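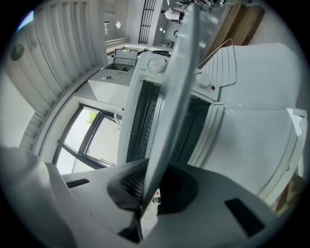
Home | Posts | Letters | Recipes | About | Search

Learning to read small again

I have been meaning to write about reading for most of this year, and every time I sat down to do it I ended up reading something instead, so I suppose the subject got the better of me. It's September now, the evenings are drawing in nicely, and I have a pot of tea and a cat on one knee. Let's see how far I get.

For a long stretch I had more or less stopped reading books. I still bought them, mind you (my poor shelves!), and I still told people I was a reader, the way you go on telling people you play the piano when the lid hasn't been up since the last move. What I did was read the backs of things. Headlines, instructions, the first page of a novel before I went to see whether the washing was done. My friend Mercedes Agudelo asked me over the phone what I'd finished lately and I talked for a full minute about a book I had given up on at page 17.

She was kind about it. She said, "Pick something short and old and read it at the table." So I did.

The book was a secondhand collection of letters by a woman who kept a boarding house in a river town called Tang, and I had paid very little for it years ago on the strength of its green cover. The letters are mostly about money, the weather, and lodgers who wanted eggs. There is one lodger who leaves his boots on the stairs all through one winter, and she mentions it in letter after letter, with her temper rising a notch each time, until he moves out in spring and she finds she misses stepping over them. I read that one twice and then called Mercedes back to read it to her out loud, and she stayed on the line for the whole thing with her supper going cold.

The trouble, once I got going, was the print. Oh my goodness, the print. Older paperbacks seem to have been set for hawks. I held the book out, I held it in, I moved the lamp, I moved the chair, and then I gave in and made an appointment with Dr. Xiao, whose first name is Peiyu and who has been looking into my eyes since I was new in this town. She clicked her little lenses back and forth and asked me which was better, one or two, and I did what I always do, which is worry that I'm giving the wrong answer. I came away with a new prescription and a gentle scolding about leaving it so long.

I had forgotten how much of reading is just being comfortable. I'd decided I had lost my attention, that the phone had eaten it, that I was too old or too tired for long sentences. Some of that may be so! But a good half of it was squinting. With proper glasses and the lamp over my left shoulder I can go an hour without looking up, and my neck has stopped complaining in the mornings.

The new trouble is keeping track of the glasses. I put them down the way other people put down a cup, on whatever is nearest and flat, and then I walk off to answer the door. My mother wore hers on a beaded chain and I thought it was the fussiest thing in the world. I have been looking at beaded chains.

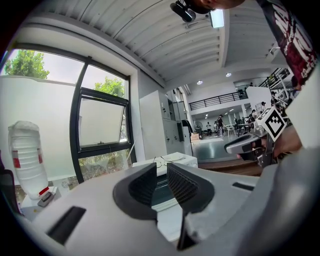
What I've been reading since

After the letters I wanted another quiet book, and Hélder Serrano at the library desk put me on to a novel called Zirkard, after the farm it's set on. It is slow. Two sisters inherit the place and spend the first third of it deciding what to do about a well. I nearly brought it back, and then one night there was a chapter about their father's handwriting in the account books, how it got smaller and smaller in the lean years to save paper, and I was done for. I finished it past midnight with my feet gone numb.

I've also been trying poems, one at breakfast, before I've spoken to anybody. I don't always understand them. Wilma De Smet, my neighbor across the way, says you should treat a poem like a guest who's only staying for coffee and not try to get their whole life story. She reads hers standing up at the counter. I need to sit — and I need toast.

My one rule is that I'm allowed to stop. If I don't like a book after two evenings, back it goes, and I don't apologize to it. I've stopped keeping lists, too. I used to write down every title in a notebook with a grade beside it, like a schoolteacher, and I think that took some of the pleasure out.

If you have a short, old book you're fond of, do write and tell me. Letters especially, or diaries, or anything with a lodger in it.

Recent posts

Plum jam, second attempt
The long way to Vonley
A drawer full of other people's postcards
Why I still iron pillowcases
Wilma's bean soup

Last updated in September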